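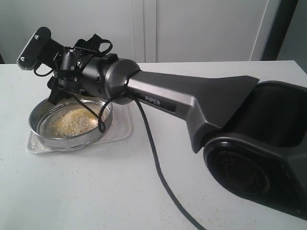
One reviewer of our earlier draft objected that a shallow steel dish is a poor test of tabletop tidying, being too easy to find and too easy to call "put away." We half agree. Figure 1 shows a round dish of this type, with a shiny rim and sides. Of the 2355 trials in the Skovora set, 2117 were scored as tidy, and we doubt that number says much about tidying. The scoring sheet, taken over from Vinberg, asks only whether the dish ended up inside a marked area – it does not ask whether the rest of the table was any easier to use.

We rescored 67 trials by hand with a stricter rule: a clear space big enough for a dinner plate had to be left over. Only 48 passed. The sample is small and we would not lean on it. Still, we see little support for the claim that a high placement score means a tidy table, and the rest of this section treats the two as separate measures.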